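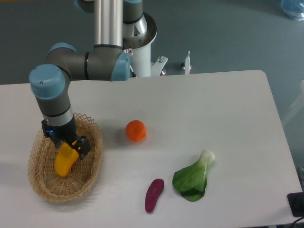 Who can attend the open day at the Oter demonstration hall?
Any resident of Vumgate may attend free of charge, and places are booked through the Plotadari front desk or by telephone.

Home News Events Training Visit Us Contact

Plotadari Opens Oter Hall to the Public in June

VUMGATE. Plotadari will hold a public open day at its Oter demonstration hall in June, the company announced this week. Visitors will be able to watch robotic arms sort and place objects on a tabletop and speak with the staff who prepare the routines.

The program follows a smaller visit this spring, when 18 students and teachers from the Bedoya Technical Institute spent a morning at the hall. Comments from that group led the company to lengthen the demonstrations and to set aside more time for questions.

Each session in June will last 30 minutes and admit up to 25 people. The first begins at 10 a.m. and the last at 3:30 p.m. Doors open at 9:45 a.m. Visitors are asked to arrive early enough to sign in and hear a short safety talk.

The demonstrations center on picking up items of different shapes and setting them down in a basket. Plotadari said it chose the task because it is easy to follow from a distance and calls on many of the same skills as packing work. Staff will explain how an arm's path is planned and how the grip is set for each item.

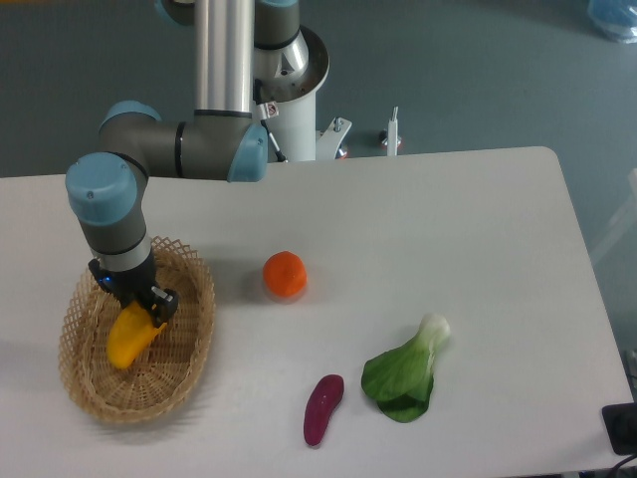

Will visitors be allowed to operate an arm themselves?
Only staff will run the equipment during the sessions, although visitors may suggest the order in which items are picked up.

The Bedoya Technical Institute will have an information table in the lobby, where prospective students can ask about its two-year certificate in automation. Applications for the fall term will be accepted on site.

Children under 12 must be accompanied by an adult. The hall is accessible by wheelchair from the parking lot on the north side of the building. Photography is permitted in the viewing area, but flash may not be used while an arm is in motion.

Plotadari stated that a second open day will be considered for the fall if attendance in June is strong. School groups that wish to arrange a separate visit should write to the Oter hall office before the end of the term.

We use cookies to keep this site working and to measure visits. Accept Decline Cookie settings

Related items
Bedoya Institute Adds Evening Classes in Automation
Vumgate Road Work to Affect Access to Oter Hall
Plotadari Seeks Applicants for Summer Placements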